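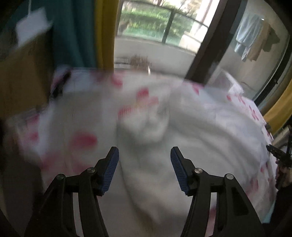
White bedspread with a pink and red print.

How to apply for a local film classification

Films without a national certificate can still be shown in public in Gulenley, provided the council has given them a local classification first. The steps are the same for a feature, a short or a festival programme.

Before you start

Check whether the film already has a certificate. If it does, and you are happy to show it at that rating, you do not need to apply. You do need to apply if you want a different rating, or if scenes have been added after the certificate was given.

Step 1. Fill in the form

Use form 6, which you can download or collect from the licensing desk at Buscombe House. Give the title, the running time in minutes, the language and the name of the distributor. Put the venue and the date of the first screening in part 2. Festivals should use one form per film.

Step 2. Write the content note

Keep it to one side of paper. List any violence, sex, drug use, strong language or flashing images, with the time at which each occurs. State the rating you are asking for and why.

Step 3. Send the film

A viewing link with a password is best. It must work for at least 32 days from the day you apply. Discs are accepted but will not be posted back. Films in other languages need English subtitles.

Step 4. Pay the fee

Pay by card over the phone or at the desk. Viewing does not begin until the fee has cleared. Charities showing a film free of charge can ask for a reduced fee in part 2 of the form.

Step 5. Wait for the decision

You will get an email with the rating, or with a list of cuts needed to reach the rating you asked for. Do not print posters with a rating on them before this arrives.

If you disagree

Reply to the decision email and ask for a review. A second officer will watch the whole film. You can send a further statement, but not a new version of the film, as a recut counts as a fresh application.

A Gulenley rating does not cover screenings in Celtham, which has its own form.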